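Two nights in Starau 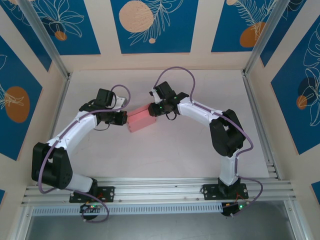
Two arms, one pink block.

I'd never heard of Starau until my bus pass ran out there. It sits where the valley goes flat, with the river on one side and miles of beet fields on the other, and everybody I met was either going to Duvetari or coming back from it. Duvetari is the big place, with the cathedral and the airport. Starau has a sugar works, a grain market and a very long main street.

I stayed at the Mansour, a guesthouse over a bakery, which meant warm bread smells from 4 in the morning (lovely) and trays being banged about from 4 in the morning (less lovely). Room 7 has the view of the river if you're booking. Ask for the extra blanket too, even in August -- the wind comes down off the hills after dark and goes straight through those windows.

The old town is up the steps behind the market. There are 39 of them, painted on the risers so you can't lose track, and at the top you get the town wall, or three good stretches of it anyway, with people's vegetable patches tucked in between. I shared a bench up there with Zhenhua Duan, who was cycling the whole river from source to sea and had strong views on which bank to follow. East bank, apparently. The west side is all lorries.

Next day I took the little train out to Rekance, where the river splits in two and the road just stops. It's a fishing village really, one shop and a chapel, and the houses have their front doors upstairs because of the spring floods. I had smoked carp on a roll and walked along the dyke as far as the pumping station, then had to run for the train back!

If you go, bring cash for the Rekance train. The machine at Starau station only takes coins and the kiosk shuts for lunch. I'm off to Duvetari next, so cathedral post coming once I've found some decent wifi.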